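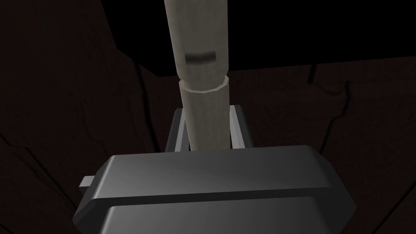 Wrist view, the pale tube with the slot up top, between the fingers.

7 Dec 2021

Spent the day on the replays from Irthorpe, the simulated house we all have to use now. Han-gyeol Ban wants me to sign off on his claim that 200 practice runs in there teach a policy as much as 40 on the real arm in Drerkmont. I told him I'd read everything first. He took that as a yes, I think.

The method is simple enough. Train in the rendered house, freeze it, score it on grasps it never practiced. My trouble is the word "score." A grasp counts if the fingers close on the thing and stay closed for 16 frames. A rendered tube has whatever friction Han-gyeol typed in. I asked where his value came from and he said Ha, meaning the old Ha settings file, which came from somebody's guess in October.

Went through the body view next, looking down the corridor past both arms to the brown door.

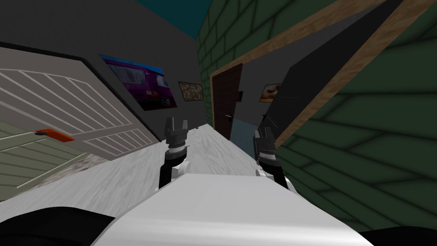 After lunch

Ye-seo Woo came by and argued the other side. She says the wrist views carry most of the result and the wide one hardly matters. Maybe. I'd like to see it with the wide view switched off, and that run does not exist. She has promised it before.
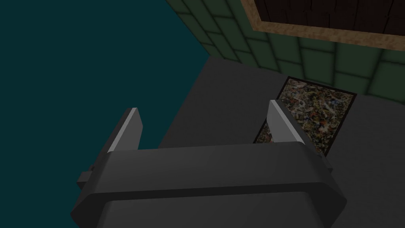 My own worry is background, and I've had it since Plustatholm, where a policy learned the carpet. With the fingers open and nothing between them, the wrist camera still gets plenty to hold on to: green tile, a speckled mat with a black border. If the policy steers by the mat, moving the mat should wreck it. Han-gyeol calls this unlikely. I wrote down 470 as the seed for a shuffled set and sent it to him anyway — no answer yet.

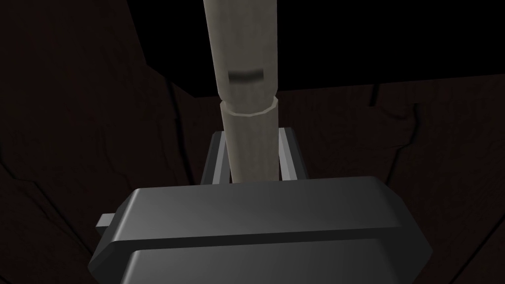
Tube again, slot and collar both showing, dark wood behind.

I'm not signing until the shuffled set is back. Must ask Ye-seo for the friction numbers from Drerkmont, if anyone kept them.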